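Week 2 notes: Learning from demonstration
Instructor: Francine Penner

Reading: the Laleck handout, first half. Skip the part on hardware.

Two ways to show a robot a task came up on Tuesday. In kinesthetic teaching you take hold of the arm and push it through the motion. In teleoperation you drive it from somewhere else, with a leader arm, a joystick or a headset. Both get sold as "just show it once." I have yet to see once be enough.

Hand guiding is cheap and gives you clean joint angles. Your own body also gets in the way of the cameras, and moving two arms at the same time is miserable for one person. Teleoperation fixes that, at a price: most rigs give you little or no sense of touch, so people squeeze too hard and watch the screen too much.

Cloth is where the claims get thin. A towel never lies the same way twice, so a recorded path is close to worthless on its own. The policy has to learn from many starts. Peter Kadlec's group logged 787 folding demos and threw out 46 before training. Ask what was wrong with those 46 — the write-up doesn't say.

When you read a success rate, check who laid the cloth out, how rumpled it was, and whether the operator who gave the demos also set up the tests.

Homework: find one paper with a teleoperated cloth task and list every choice the operator made that the robot could not have seen. One page. Send it to Đức Hà.

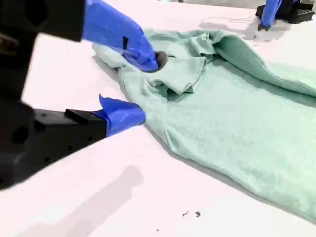 Does adding more demonstrations always help?
Only if they are consistent. Several people folding in several different styles can leave the robot averaging between them, and the average may be a fold that doesn't work.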